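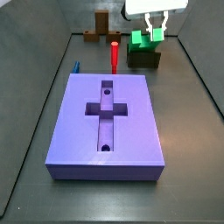
Purple block with a cross-shaped recess and two round holes.

Submissions for the Tolcombe short fiction anthology close at the end of March. Stories may run to 3 pages, double-spaced, with the title on every page. The reading panel received 287 entries last year and will cap this year's intake at 768.

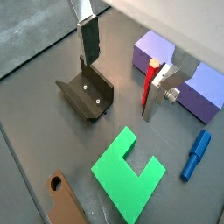 Godelieve Van den Broek will edit the volume, and Kieran Dunne will handle proofs. The print run is 200 copies – contributors receive two each. Entries on the theme of "Parts" may respond to an object, such as a black U-shaped bracket on a dark gray tabletop. Poems go to Deirdre Sheehan.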